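Laundry, again

Monday, September 3, 2018

Quick one, kettle's on. Holiday so of course I did washing. Finally gave the white wicker basket a job — it sat in the hall since Febuary holding nothing but junk mail. Now it's for the cloths and napkins. Only those. We'll see.
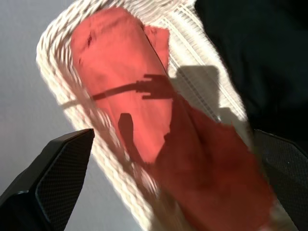 Still need to fold the towels, 2 loads, ugh. And the sheets from the Wokham trip, which I keep walking past. Might do them tonight. Might not — theres pie.

Back later in the week with the shelf stuff.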